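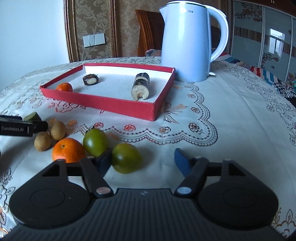 **Green tomatoes in February, what do you do with them?**

**hudec_garden:** I moved to Iltidbridge last year and my windowsill plants still give fruit, but it stays green. Should I wait, or pick them now?

**Baterura:** Pick. Put them in a paper bag with a ripe apple. Mine needed 16 days.

**mossy2:** I disagree with the bag – I got mold two times. An open bowl is slower, but I lose less.

**Baterura:** Did you close the bag fully? It must stay a little open.

**mossy2:** Yes, closed. Maybe this was my mistake. I still prefer the bowl.

**hudec_garden:** Thank you both, I will try half and half.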